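August 20, 2020

Up at six because of the bins. They came early last week and I missed them, so I have had two weeks of tins and milk cartons stacked by the back step. Got everything out to the kerb in my slippers. Went back in, made tea, and did the meter readings while the kettle boiled. Gas had gone up by hardly anything, as you would expect in summer.

The main job was the allotment. I have been putting off the onions for most of a fortnight. The tops went over at the end of July and they ought to have come up before the wet spell. I lifted the two long rows this morning and found white rot at the far end, a patch as long as my arm where every bulb had gone to fluff at the base. Those went in a sack for the tip. You can't compost them and you can't grow onions in that ground again for years. The remainder are sound, if a bit small. I laid them on the old bed springs behind the shed to dry and threw some netting over.

Witold Ostrowski was on his plot when I got there and still on it when I left. He is digging a second pond. He says the first one is for the frogs and the second one is for him, by which he means he wants to sit next to it. He gave me a bag of Carretero beans, a flat green sort he has had going from saved seed since he took the plot on. I had a row of them myself three years ago and lost the lot to slugs. He told me to sow in pots and not to put them out until they are as tall as a pint glass. I wrote that on the bag.

The water butt was down to the tap. We had rain on Monday's forecast that never came to much, and I used 2 cans on the courgettes and the rest on the leeks. The courgettes have mildew all over the older leaves. I cut the worst off and picked five fruit, one of them a marrow really. The runner beans are at the stage where you can't keep up. I filled a carrier bag and left another on the table by the gate for whoever wants them.

The Drendex shears are finished. The spring went in July and I tied it up with wire, but today the wire went as well and I nipped my thumb. I looked at new ones when I got home and they want more than I paid for the strimmer. I shall see what is in the second-hand box at the site hut first.

Home by half past twelve. Cheese and tomato sandwich, our own tomatoes, the first big ones. Slept for twenty minutes in the chair, which I hadn't meant to do.

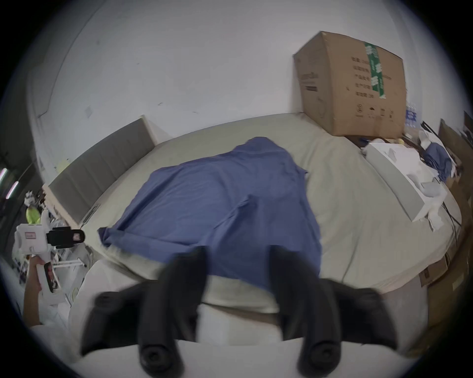 Page last changed: 22 August, 9.14 pm

In the afternoon I tackled the paperwork. The site rent is going up and there was a letter from Traren, who run the land for the estate now, with a form to sign and send back. It asks for the plot number in three separate places and the size of the plot in square metres, which I have never known. I have always just said a full plot. In the end I rang Ketsara Kaewmanee, because she has the old map, and she read it off to me. 578 for the two halves together with the path. That seemed a lot, but she says the path was measured in before the hedge was planted and no one has ever taken it out again. I put down what she told me.

She also said there are people on the waiting list who have been there since before she started, and that the three overgrown plots by the railway fence are to be split into halves and let from October. I am in favour. They have been nothing but bramble for years and the bindweed comes under the path from there into mine. Whoever takes them on will need a good pair of gloves and most of the winter.

We talked for a while about the bus. The 3314 has been cut to one an hour, and it doesn't meet the train any more, so she has to leave for work at ten to seven to be in for half past eight. She has written to them twice. I said I would write as well, though I only use it to get to the dentist and the garden centre.

Posted the form at four with a first class stamp and walked home the long way by the canal. The towpath is dry and hard as far as the lock and then very rough where they have been dredging. There were two herons on the far bank, standing well apart. Blackberries are nearly ready on the sunny side – I ate a few and they were sharp. Another week, I think, and I will take a tub.

Tea was the marrow, stuffed with mince and rice. I used too much rice. There is enough for tomorrow and probably the day after. Then I started on the beans. I top and tail them, slice them on the slant and blanch them for two minutes before they go in the freezer, and by the fourth panful the kitchen windows were running. Eleven bags done. I wrote the month on each one this time. Last winter I was eating beans from I don't know when.

I had the cricket on the radio while I did it and couldn't tell you the score.

Rang my sister at eight. Her boiler has been mended at last by the man from Nulter, who replaced a valve and then found it was the thermostat after all. She is thinking of coming down in September if the trains are all right. I told her she could have her pick of the onions. She wants to know if I still have Dad's preserving pan and I said yes, it is on top of the wardrobe, and then went up to check and it was.

Thumb is a bit sore. Windy now, from the west. I should have weighted that netting down with something heavier than a plank.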